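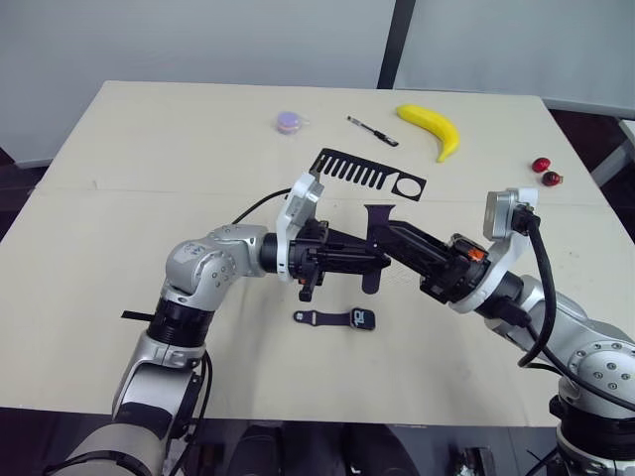 Silicone straps fail at the lug end first, so I keep the old one until the replacement has been checked against it. The two have to match in width and in the shape of the end piece, or the fit at the case is sloppy. Dark purple is a poor color for this work. On a cream tabletop the outline of the band is easy to follow, and so is the pin hole near the rounded tip, but hairline splits don't show until the strap is flexed under a lamp. I lay the watch flat, band straight, and work on one half at a time. My last strap went 3 years before it split. The one before that, from Plorkeck, lasted 40 weeks - mostly my fault, as I wore it in the pool every Saturday. Rinse in plain water, dry with a cotton cloth, no alcohol.

Comments

Réka Medve: Does the width include the end piece?

Vilmos Erdős: Mine split at the pin hole, not the lug. Same color.

Mariann Simon: Dish soap is fine too - I've used it since July.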